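Does a room need a floor socket? Furnora says yes
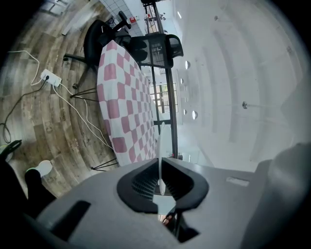
Callum Bainbridge would rather talk about cables than furniture, and he says most rooms are laid out by whoever wired the walls. "You buy a table, then you run a power strip across the planks to reach it," he told me. His answer, at Furnora, is a $282 floor socket.

I wasn't sold. A longer cord costs far less, and a checkered cloth hides plenty — at least until somebody trips. Had he tried one at home?

"Not yet," Bainbridge said. "We rent."

The first 600 ship in January.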